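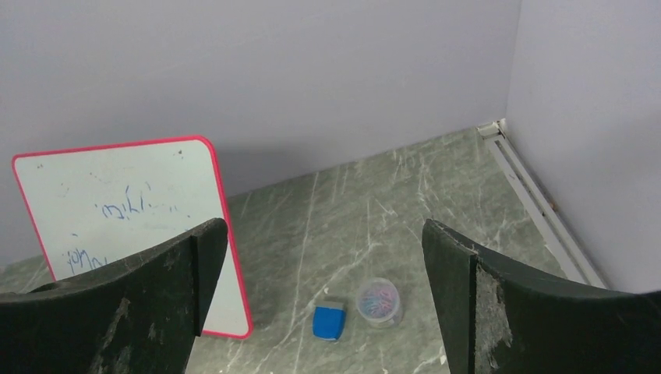
Aug 28, 2018

Notebook, wrist camera / Skuvel planner, marble bench.

Lucero Urrego wants to call the new segmentation step done and merge it. I'm not there yet. Writing down why, so we can argue from the page and not from memory.

Claim as I understand it: the Oprea segmenter now gives one mask per object at grasp range, the planner takes the mask, picks an antipodal pair, and we're off. On the plain grey mat I believe it. On the marble top with the eraser next to the paper clip tub I don't.

Went through the replay log from this morning, 792 frames, all wrist camera, arm parked in the pre-grasp pose over the bench. In 700 of them the eraser and the tub come out as a single blob. The blob has a nice high confidence too, which bothers me more than the merge does. If it was going to be wrong I'd like it to at least be nervous.

My guess at what's happening, not tested:

The tub is clear. The segmenter mostly sees the clips inside, some of them blue, and the eraser right beside it is blue. There's very little edge left for it to hold on to. Lucero thinks it's the depth channel filling in across the clear plastic. Could be both. Tomorrow's job is to run colour only and depth only on the same log and stop guessing.

The veins. One of the brighter ones runs up past the eraser and in the bad frames the mask boundary follows it for a bit. Might be coincidence. I've been fooled by this bench before (see the March pages, where I blamed the veins for a week and it was a stale calibration file).

Finger masking. We subtract the fingers with a fixed template that assumes they're flat black. They aren't any more. Both are scuffed, and the right one has a big pale grey patch on the inner face where the surface has worn off. The template is geometric so in theory the colour doesn't matter, but somebody added a colour check on top of it in the Ferkeo branch and the patch fails the check. So the patch leaks through as "object". In a handful of frames the planner's top candidate was our own finger. Collision check threw it out, fine, but that's luck doing the work of a filter.

Handwriting on the whiteboard. Lucero asked if the blue marker might be pulling the colour prior around. I doubt it, it's well off to the left and the left finger hides part of the lower line anyway. Still, the board is leaning, so its face isn't parallel to anything, and the plane fit does odd things near its bottom edge. The red edging gets labelled as a separate thin object about as often as not. Harmless until someone asks for "the red thing".

What I tried this arvo:

Raised the minimum gap for splitting blobs. No change. They're nearly touching, so there's no gap to find. Should have seen that before wasting the time.

Turned off the Ferkeo colour check. Finger leak gone in replay. No obvious harm, but I only looked at this log, so don't quote me.

Dropped the depth smoothing radius to 2. Masks got ragged at the tub lid and the planner went from picking one bad grasp to flickering between several bad grasps. Put it back.

Planner timing: 2,975 ms from mask to chosen grasp. Lucero says most of that is the logging. Maybe. I'd like to see it with logging off before that goes in the write-up as a reason.

On the numbers in the Grilmont slides: the success rate there was measured with single objects on the mat. True as far as it goes. Nothing on clutter, nothing on clear plastic. I'd rather we say so on the slide than have them find out at the demo.

To do

Colour-only and depth-only replays, same log, same seed.
Pull the colour check out properly instead of commenting it out. Find out who put it in and what for.
New finger template from the fingers as they are now, worn patch included.
Ask Lucero for the labelled set she tuned on. If there's no clear tub in it I'll stop being surprised.
Leave the bench as it is tonight, please don't tidy the eraser away from the tub. I want the same layout in the morning.

Merge is on hold until the first two are finished. Lucero disagrees and has written so on the ticket.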